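Household Moves and Storage: Frequently Asked Questions

By Enikő Oláh
Updated January

Print this page | E-mail this page

These are the questions we get most often at the Dullow Storage front desk. Prices and hours apply to the Dullow site only. If your question is not here, call the desk between 8:00 a.m. and 6:00 p.m.

How should I sort small things before packing?

Use open bins and shallow trays on a clear table. Sort one drawer at a time, and give each bin a single room. Small things that go in a tray are easy to check before they are wrapped. 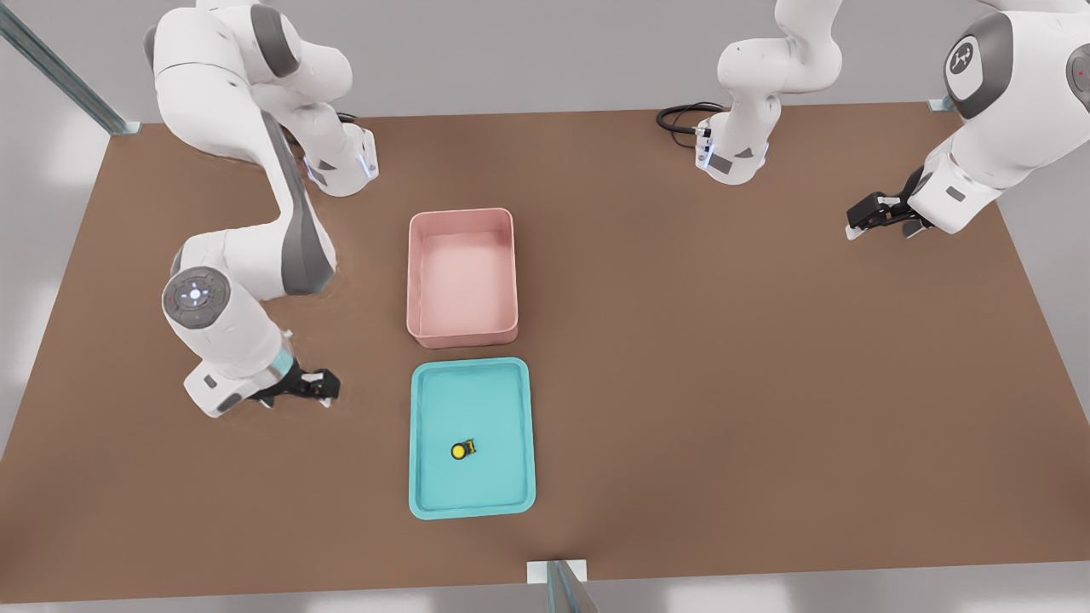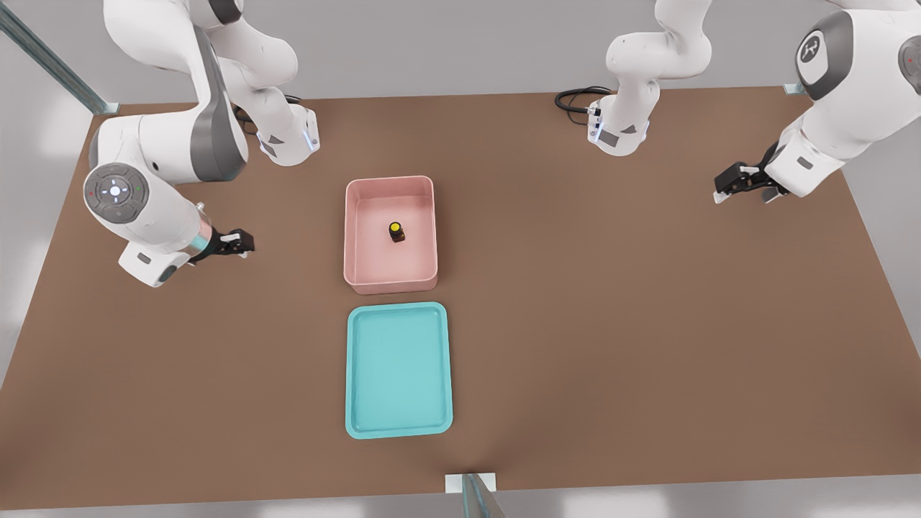 A pink bin and a tray on a brown tabletop.

Once a bin is full, move its contents into a box and write the room on two sides and the top. Writing only on the top does not help when boxes are stacked. Open bins should not go into the truck or the unit as they are.

What size unit do I need?

A one-bedroom apartment usually fits in our small unit. A two- or three-bedroom house needs the medium or the large, depending on how much furniture you are keeping. Bring a list of your largest pieces - beds, sofas, tables, appliances - and we will go through it with you. You can change sizes later if another unit is open, and there is no fee for the first change.

How many units are there?

There are 209 units at Dullow. Of these, 31 are climate controlled. The climate-controlled units are all on the ground floor of the north building and tend to fill up by early summer. You can ask to be put on the waiting list by phone or at the desk.

Do I need climate control?

For most household goods, no. Consider it for:
Wood furniture with veneer
Pianos and other instruments
Photographs, slides and film
Vinyl records
Oil paintings

Books do fine in a standard unit for a few months if the boxes are kept off the floor. For longer than a year we suggest climate control.

How heavy can a box be?

Our staff will not lift a box over 40 pounds without a hand truck. Pack books and dishes in small boxes and save the large ones for bedding, lampshades and coats. If a box bows at the bottom when you lift it, tape a second strip across the seam or take something out.

What can't I store?

No food, including pet food and birdseed. No plants or animals. No gasoline, propane, paint thinner, fireworks or ammunition. No tires, unless they are mounted on a vehicle you have registered with us. Mowers and trimmers must be drained of fuel before they come through the gate.

Canned goods count as food. We are asked this a lot.

How do I get in?

You will get a gate code when you sign the lease. The gate works from 6:00 a.m. to 10:00 p.m. The code is yours alone, and the system records each entry. If someone else needs to get into your unit, add them to the lease at the desk and they will get their own code. We do not give out codes by e-mail.

Do you provide the lock?

You bring your own or buy one from us. We ask for a disc lock. Ordinary padlocks are allowed, but several of the older doors in the south building have a narrow hasp and a thick shackle will not go through. Try your lock on the door before you load anything.

We do not keep copies of keys. If you lose yours, we can cut the lock off after you show a photo ID that matches the lease.

Can you recommend a mover?

We do not have our own trucks. Many customers use Orby, which is across the street and rents trucks as well as crews. Ask them for a written estimate and find out if stairs cost extra. Their truck fits through our main gate - the side gate is too low for anything taller than a van.

Is my stuff insured?

Not by us. The lease requires you to have coverage, and you can show a homeowner's or renter's policy that covers goods stored off the property. Call your insurer and ask what the limit is. Some policies cover stored goods at a much lower amount than goods in the home.

If you do not have a policy, Roscoe Haddad in the office can explain the coverage that is sold through the site. You will need a rough list of what is in the unit and what it would cost to replace. One customer added up her list at the counter last year and came to $3,790, well under what she had expected, so it is worth doing the math before choosing a plan.

How should I load the unit?

Put down pallets first. We have used ones by the loading dock, free, first come first served. Heavy furniture goes along the side walls and boxes go in the middle, with a walkway to the back if you can spare the room. Stand mattresses on edge only if they are held flat by something on both sides. Leave a few inches between your things and the walls so air can move.

Keep the things you will want first near the door. For most people that means winter coats, tax papers and tools.

What happens if I pay late?

Rent is due on the first. There is a five-day grace period, then a late fee is added and the gate code stops working until the balance is paid. If you know you will be late, talk to Mortimer Kowalczyk before the due date and he can usually set up a split payment.

How do I move out?

Give us 10 days' notice in writing. Sweep the unit, take your lock off and stop by the desk so we can check it and close the account. Until the lock is off, rent keeps running.

Related items
Packing Dishes and Glassware
Unit Sizes and Current Rates
Storing a Piano
Gate Hours and Holiday Closings
Truck Parking at the South Building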